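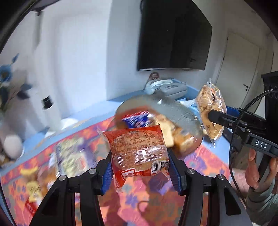 A wrapped bun in one gripper, with a second gripper reaching for a bag of baked goods.

Let the Kids Do the Boring Part

By Soo-ah Seok

Every January I get the same kind of note from a parent or two, always kind, always a bit worried. Their child signed up for the robotics club expecting to build something with wheels and a motor, and instead came home talking about picking up snacks. Is this really robotics?

I think it is, and I'd go further (my husband says I always do) and argue it's the best part of the year. Our club calls this the Prurnero project. The students hold the grippers in their own hands and move packaged food around a table, over and over, so that a robot arm can later learn from the recordings. Last term they logged 1,104 of them and threw out 116, and the arguments over which ones to throw out were the liveliest discussions I've heard from teenagers in years!

Try it yourself sometime. A bun in a slippery wrapper is a puzzle. Squeeze hard and you flatten lunch, squeeze softly and it slides away, and a bag of biscuits wants to be held some other way altogether. You and I do this at the kitchen counter without a thought. A fifteen-year-old who has had to do it with two stiff fingers starts asking wonderful questions about what her own hands know.

Bo-ram Kong, who coaches the team at Cho, disagrees with me, and she makes a fair case. Competitions reward the finished machine, her students have 8 weeks to get ready, and tired kids quit. I've lost a few myself, and I was sorry to see them go. Still, I'd ask her and those worried parents to come and sit with us for one afternoon before deciding. Bring something awkward to pick up. We've had quite enough pastries.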